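Section 4: Teaching your arm its first job

You've bolted the Skandik arm down, run the joint check and (we hope) had a good grin at the wake-up stretch. Now for the fun part! This section takes you through your first proper lesson, from laying out the mat to playing back a finished move. Set aside an evening for it. You can stop between any two steps, and the arm will remember where you left off as long as you press Save before you switch off.

You will need:

The Skandik arm with the two-finger Dedeo gripper fitted
The wrist camera, plugged in and showing a green light
The felt work mat
The Leung control box and its power lead
A laptop or tablet with the Plelledberg app, version 17 or later
A few small things to practise on

CAUTION: Keep your face, hair and sleeves out of the arm's reach whenever the control box light is white. The red button on top of the box stops all movement at once. Try it before you start, so your hand knows the way.

4.1 Laying out the work area

1. Put the felt mat flat on the table within the arm's reach. Felt is kind to small metal parts and stops them skating off when a finger nudges them. It also gives the camera a plain background, so it's well worth using even if your table is a nice one.

2. Smooth out any folds. A ridge in the mat can fool the height check in step 4.2.

3. Push cables to the outside and leave enough slack for the wrist to turn fully both ways. Swing the arm slowly by hand with the motors off and watch for anything that pulls tight.

4. Set your lamp high and to one side. Bright, even light is best.

Note: You don't need to clear away every last thing around the mat. The app lets you draw a border, and the arm will only look for parts inside it.

4.2 Setting the gripper height

1. Open the app and choose Set-up, then Floor.

2. Press Lower. The arm comes down in small steps, one for each press.

3. Stop when a slip of ordinary paper will just slide between the fingertips and the mat with a light drag.

4. Press Keep. The app shows a floor number, which on our workshop arm came out at 617. Yours will be different, so write it inside the back cover of this manual. If you ever reset the control box, you can type it straight back in and skip this whole part.

CAUTION: Never set the floor with a part under the gripper. The arm will take the top of the part as the table and stop short every time after that.

4.3 Choosing practice parts

Foam cubes are the usual starting point, and they're fine, but we'd urge you to move on early. Hair clips, wooden sticks, clothes pegs and teaspoons all teach you more about how the gripper thinks. A long, flat stick has to be taken across its narrow side. A curved metal clip has only a few places where two fingers can get a decent hold, and finding them is surprisingly satisfying.

Shiny parts deserve a word of their own. Polished metal throws back bright points of light that shift as the wrist moves, and the app may lose the edge of the part for a moment. Turn the lamp down a notch, or slide Shine in the camera menu to the right until the outline on your screen holds steady. We leave ours at 82 for metal and put it back to the middle for wood and card.

Note: Avoid glass, anything with a blade, and anything you'd be sad to see dropped.

4.4 Teaching a move

1. Place one part inside the border and press Teach. The control box light turns blue and the joints go soft, so you can guide the arm with your hands.

2. Hold the arm just behind the wrist and bring the gripper over the part. Go slowly. The arm copies your pace as well as your path - if you rush, so will it.

3. Turn the wrist until one finger sits on each side of the part, then lower it and press Close.

4. Lift, carry the part to its new spot, lower it and press Open.

5. Raise the arm clear and press Done.

6. Repeat the lesson until you have 7 good runs, moving the part a little each time. The small changes matter, as they show the arm what it's allowed to vary.

7. Press Play and let go. The first time it reaches down and does the job by itself is a lovely moment, so do have someone there to show off to!

4.5 Parts that overlap

Once single parts are going well, try laying one across another. The wrist camera comes into its own for this, because it looks down between the fingers and you can check on screen which part they're lined up with before you press Close. In the view below, a wooden strip lies over a metal clip and runs down between the two fingers, so the strip is the one to lift first.

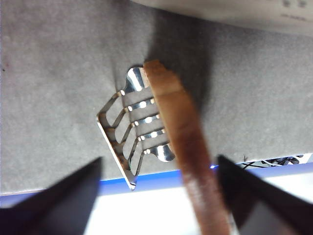

4.6 Lifting the top part

1. In the app, tap the part that lies on top. A yellow outline appears round it.

2. Pick a grip point well away from where the two parts cross. If the fingers close near the crossing, they may catch the lower part as well.

3. Set Grip to Light and press Close.

4. Choose Lift, then Straight up. A sideways lift will drag whatever is underneath along with it.

5. Put the top part down outside the border, then teach the lower part in the usual way.

If both parts come up together, press Open while they're still close to the mat, set them out again and move the grip point further along. If the outline jumps from one part to the other, see Shine in 4.3.

4.7 Saving and switching off

1. Press Save and give the lesson a name you'll recognise later. "Test" is tempting, but you'll soon have a dozen of them.

2. Press Park and keep a hand near the arm as it folds.

3. Wait for the control box light to go out before you pull the plug.

Lessons are kept on the control box and copied to the app the next time the two are connected. To share one with another Skandik owner, see Section 6.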